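Let the Kids' Prints Be Ugly Again

January 30, 2023
46 comments | Share this post

I've been drawing repeats for children's clothes for long enough to have opinions, and my opinion this winter is that we've all gone beige and I'm sick of it.

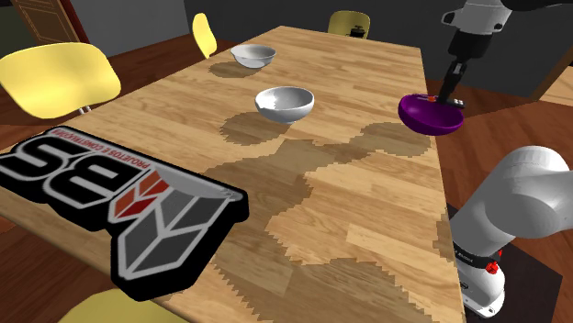
Yolanda Arroyo wrote to me after my last post to say that I was being unfair, that parents are the ones with the wallets and parents want oatmeal. She buys for a small shop and she says the mustard and sage stuff sells through in a week while anything with a loud background sits there until the July markdowns. "You draw for the kid," she wrote, "but I have to sell to the mom."

Okay. Fair point, and I've been chewing on it ever since. But I don't think it's the whole story, and I'd like to argue with it a little.

First of all, what are we comparing? When a shop carries a whole wall of quiet prints and one rack of loud ones, the loud rack looks like a mistake. Of course it sits. It's been hung by the door to the stockroom next to the novelty socks. I did a group for Flelwood a couple of years back, trucks and tigers on a tomato red ground, and the first season it was tucked in with the plain rompers and did nothing. The next season they gave it the front window (same art, same red, same tigers) and had to reorder the fabric, another 500 yards. I didn't change a line!

Second, I think we've mixed up what photographs well with what people like to wear. A tiny sprig on cream looks lovely in a flat lay on somebody's linen duvet. It looks calm. Then you put it on a four-year-old who's been eating a plum and it looks like a dishrag. My mother dressed us in the most hideous prints you ever saw – brown and orange hot-air balloons, a sort of angry duck – and I can still draw every one of them from memory. I can't remember what was on the baby gift I bought last month. Leaves, maybe?

And the kids do care. I know the buyers roll their eyes at this, but spend ten minutes in a changing room and listen. They want the shark. They want the shark to have a hat on. Nobody under the age of six has ever asked for a muted terracotta rainbow.

Now, where I'll give Yolanda some ground is on how the loud stuff gets made. A lot of it is lazy. You get clip-art dinosaurs thrown at a turquoise ground in a half drop with big holes between them, and eight colors where five would've done, and the whole thing shouts without having anything to say. I'd leave that on the rack too. When I was starting out I worked in the archive room at Dhillon, and there were 3,021 designs in there on paper, gouache mostly, some going back to before my boss was born. The bright ones were the best drawn things in the drawers. Somebody had sat and thought about how the pink touched the green. They had to, with a screen to pay for every time they added a color. Digital printing let us off that hook and I'm not sure it's been good for us.

My last big group, Rokia, was nine prints and I held every one of them to five colors, just to see if I still could. There's a lemon yellow in it that made the salesman wince. I took it to the fair at Trusthorpe and most people walked straight past to the booth selling mushrooms on putty. A few stopped and laughed, though, out loud, and one of them came back after lunch with her business partner and bought the lobster. I went home happier than I have been after much better shows.

So no, I don't want everybody to throw out their oatmeal. My own niece has an oatmeal sweater and she looks darling in it. What I'd ask of the buyers is to try one loud print next fall, a well-drawn one, and put it where people can see it. Give it the window for two weeks. And designers, please, stop sending the fourth version of the same eucalyptus branch. I've sent it too. I have a folder of the things, and I'm not opening it until spring.

Yolanda, I'm mailing you a swatch of the lobster.

Filed under: Kids, Print & Pattern, Grumbling
Share | Email | Print

Contact | Copyright 2023, all rights reserved | Back to top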